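4.2 Instalação da base de alimentação oval nas mesas de trabalho

Esta secção aplica-se às mesas de tampo branco do modelo Enham, fornecidas às salas de leitura e aos gabinetes partilhados. Destina-se ao pessoal encarregado da preparação dos postos e deve ser lida em conjunto com a secção 4.1 (Montagem do tampo e dos pés). Os procedimentos de substituição do cabo constam da secção 7.

Antes de iniciar

Confirme que o tampo se encontra nivelado e que os pés estão apertados. Limpe a superfície com um pano macio, ligeiramente humedecido, e seque-a por completo. Não utilize produtos abrasivos nem à base de amoníaco: o acabamento mate fica manchado e a mancha não é removível.

Verifique se a embalagem contém a base, o cabo branco e a folha de registo com a referência 2309. Na falta de qualquer destes elementos, contacte o armazém da Tannous e não prossiga com a instalação.

CUIDADO -- A base só pode ser ligada a uma tomada de parede com terra. É proibido ligá-la a outra extensão ou a um adaptador múltiplo.

Colocação

1. Retire a base da embalagem segurando-a pelo corpo, com ambas as mãos. Nunca a levante pela coluna vertical.

2. Pouse a base sobre o tampo, com a face superior voltada para cima e a coluna na vertical. A face inferior deve assentar em toda a sua extensão.

3. Oriente a base na diagonal, com a extremidade que recebe o cabo voltada para a tomada de parede. A extremidade oposta fica do lado do utilizador.

4. Deixe livre uma faixa de 14 cm entre a base e o bordo do tampo.

5. Encaminhe o cabo por trás da coluna até à extremidade posterior da base. O cabo deve descer com folga, sem torções e sem atravessar a zona de escrita.

Nota: nos postos encostados à janela, a orientação pode ser invertida, desde que o cabo não fique ao alcance dos estores. A alteração deve ser anotada na folha de registo.

Ligação e verificação

6. Ligue a ficha à tomada de parede.

7. Prima o botão redondo situado na face superior, junto à extremidade posterior. O indicador luminoso azul deve acender-se e manter-se fixo.

8. Se o indicador não acender, desligue a ficha, aguarde 3 minutos e repita o passo 6. Caso a situação persista, retire a base de serviço e comunique a ocorrência ao responsável técnico, Tullio Pace, indicando o número do posto.
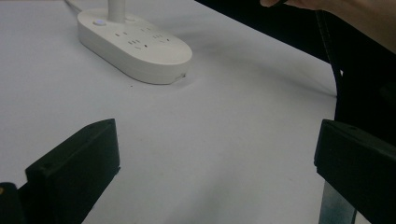
9. Com a base ligada, passe a mão pelo tampo em redor do corpo e confirme que este não oscila. Uma oscilação ligeira resulta, em geral, de poeiras ou aparas retidas na face inferior; desligue a ficha, limpe e volte a assentar a base.

10. Preencha a folha de registo e entregue-a na receção do edifício Budard.

CUIDADO -- Não introduza objetos metálicos em nenhuma abertura do corpo. Em caso de derrame de líquidos sobre o tampo, desligue primeiro a ficha da parede e só depois proceda à limpeza.

Utilização corrente

A face superior da base deve permanecer desimpedida. Não a utilize como suporte para chávenas, livros ou vasos. A coluna não serve de pega nem de cabide. No final do período de trabalho, prima de novo o botão e confirme que o indicador se apagou.

As bases são inspecionadas todos os anos em agosto. Os pedidos de inspeção extraordinária são dirigidos a Rosalba Tedesco, extensão 293.

Secção revista em novembro de 2020.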